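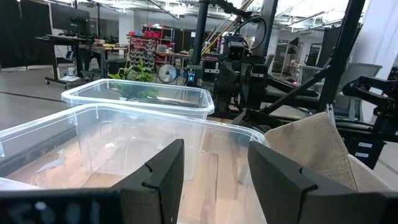 ## 3. Storing caps in open bins

Our group looked at how small clothing items are kept in the Clakano lending store, where caps are borrowed for outdoor sessions and come back in any order. The store had been using cardboard boxes with a paper list taped to the side. By April the lists no longer matched what was inside.

We compared the cardboard with clear plastic bins and no lids. The table was left as it was, with a burlap cloth on part of it. Two bin sizes were tried. The smaller one filled up too quickly once caps were put in with the brim flat, so most of the later work used the large one.

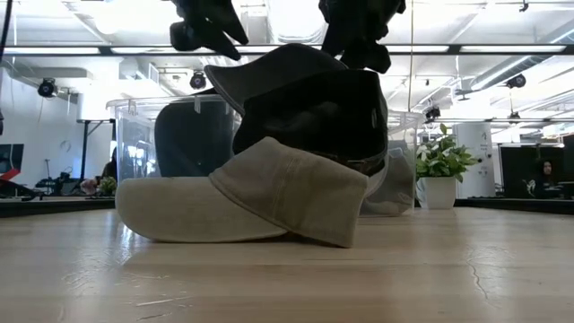 *Text: Philomena Sowah and Nii Atinga. Tables: Lộc Nông*

Caps are awkward to stack. The brim takes up as much room as the crown, and if two are laid brim over brim the pile leans. A beige cap on its side with a dark grey one partly on top is typical of how they end up on the table before sorting.

With the clear bin you can tell a light grey cap from a dark one through the side, although the plastic blurs the outline a bit. We sorted by colour first – size would have meant reading every label.

The store has 532 items on its register and we only dealt with the caps. Shelving from Jundovwood was priced but left out, as our budget was 200. Fulgencio Meléndez is checking whether the bins fit the existing shelves at Tordale.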